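Oltmont Shared Workspace – Frequently Asked Questions for Members and Guests

Last updated 4/7/23
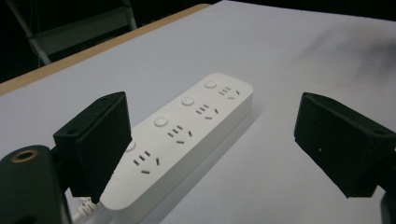 These are the questions we get most often at the front desk. If yours isn't covered, stop by between 9 a.m. and 5 p.m. on a weekday or write to us through the member portal. For anything about your bill, write to us, so there's a record of it.

MEMBERSHIP

What kinds of membership do you offer?

There are 3 plans. The Day plan is paid per visit. The Flex plan gives you 11 visits a month at any open desk. The Resident plan gives you your own desk, a locking drawer and access outside staffed hours. Prices are on the Rates page and include sales tax.

Do unused Flex visits carry over?

No. The count resets on the first of the month. If you were out sick or away for most of a month, you can ask us to pause the plan, but you need to ask before the month starts.

How do I switch plans?

Use the Change Plan form in the portal. Upgrades take effect the same day and we charge the difference for the rest of the month. Downgrades take effect at the next billing date.

Is there a contract?

Day members sign the house rules and nothing else. Flex is month to month. Resident members sign for an initial term of two months and then go month to month. After the initial term you can leave with two weeks' notice.

Can two people share one membership?

No. Each membership belongs to one person and each person needs their own key card. Small companies can ask about a team account, which puts several memberships on one invoice. Morenike Chukwu handles team accounts and usually answers within a business day.

HOURS AND ACCESS

When are you open?

The desk is staffed from 9 a.m. to 5 p.m., Monday through Friday. Flex and Day members can stay until 7 p.m. as long as they come in before the desk closes. Resident members can use their key card at any time, including holidays.

I lost my key card. What now?

Tell us right away so we can turn it off. You can do this yourself in the portal under My Access, and it works at night too. A replacement costs $11 and can be picked up at the desk with a photo ID.

Can I bring a guest?

Yes, during staffed hours. Guests sign in at the desk and can stay up to two hours at no charge. After that we count it as a Day visit and charge it to your account. Please don't let people in through the side door, even if you know them.

Are children or pets allowed?

Children are welcome in the kitchen and the lounge with an adult, but not in the quiet room. Service animals are welcome everywhere. Other pets are not, and this is a condition of our lease.

DESKS AND EQUIPMENT

Can I reserve a particular desk?

Only Resident members have assigned desks. Open desks are first come, first served. If you leave for more than an hour at a busy time, please take your things with you or put them in a day locker.

Is there power at every desk?

Every desk is within reach of an outlet. Laptops, monitors, phone chargers and desk lamps are all fine. Space heaters, kettles and hot plates are not allowed at the desks. If you're cold, ask us to look at the thermostat, or try the tables on the south side, which get the sun until mid-afternoon.

Do you lend out chargers and adapters?

We keep a small box of common laptop and phone chargers at the desk. You can borrow one for the day in exchange for your key card. We don't have power adapters for foreign plugs.

Can I leave a monitor at an open desk overnight?

No. Anything left on an open desk after 7 p.m. is moved to the lost and found shelf. Resident members may leave equipment on their own desk at their own risk. Our insurance does not cover members' belongings, so check your own policy if you keep anything expensive in the building.

How does printing work?

Install the driver from the Printing page, send your job, and tap your card at the printer. Flex and Resident members get 37 black-and-white pages a month. After that, and for all color pages, we add the cost to your next bill. Jobs that aren't picked up are deleted overnight.

The most common printing problem is an old driver. If your job doesn't show up when you tap your card, remove the printer from your computer and install it again before you call us.

MEETING ROOMS AND CALLS

How do I book a room?

There are two meeting rooms, called Cletano and Tlapale. Book either one in the portal, in half-hour blocks, up to two weeks ahead. Cletano is the larger room and has the wall screen. Tlapale seats four and is better for interviews or long calls.

What happens if I don't show up?

The room is released after fifteen minutes and anyone may take it. The time still counts against your monthly allowance. If you cancel at least two hours ahead, it doesn't count.

My meeting is running over. Can I stay?

If nobody has booked the next block, extend your booking in the portal and carry on. If someone is waiting, you need to leave on time. Please wipe the whiteboard and push in the chairs.

Can I take calls at my desk?

Short calls at a normal speaking voice are fine in the main room. Use headphones for video. For anything longer than ten minutes, move to a phone booth or the lounge. No calls at all in the quiet room – step out before you answer.

INTERNET

How do I get on the Wi-Fi?

The member network is called Konness. You sign in with your portal email and password. Guests use the guest network, and the desk will give them a code that lasts until closing time.

Why was I signed out?

The network signs everyone out once a week. It will also sign you out if you change your portal password. Forget the network on your device, join again, and enter the new password.

Can I use a wired connection?

Resident desks have a network port. Bring your own cable. If the port seems dead, write to us with the number printed on your desk tag and Abílio Correia will look into it. He is in the building on Tuesdays and by appointment.

KITCHEN

Is the coffee free?

Yes, coffee and tea are included with every plan, and so is the filtered water. Milk is for drinks only. If you eat cereal here, please bring your own.

How long can I keep food in the fridge?

Put your name and the date on it. The fridge is emptied every Friday at 4 p.m., and anything without a name goes, container included. We can't give back containers after they've been thrown out.

Can I cook?

You can use the microwave and the toaster. There is no stove. Please cover your food in the microwave and skip the fish.

MAIL AND PACKAGES

Can I use Oltmont as my business address?

Resident members can, at no extra cost. Flex members can add it for a monthly fee. You'll need to fill out a mail form and show two kinds of ID. Day members can't receive mail here.

Will you sign for packages?

Yes, during staffed hours. We'll email you when one arrives. Please pick it up within a week – storage is a closet behind the desk and it fills up quickly. We don't accept perishable food or anything too heavy for one person to lift.

BILLING AND CLOSING YOUR ACCOUNT

When am I charged?

Flex and Resident plans are charged on the first of the month, by card or bank transfer. If a payment fails we try again three days later and send you an email. Key cards are turned off if the balance is still open after ten days.

Will prices change this year?

Rates stay as they are through the end of August. New rates start in September, and members will get them by email at least a month before.

How do I close my account?

Send notice through the portal, return your key card and empty your drawer or locker by your last day. Deposits go back to the card you paid with, usually within two weeks. Mail that arrives after you leave is held for one month and then returned to the sender.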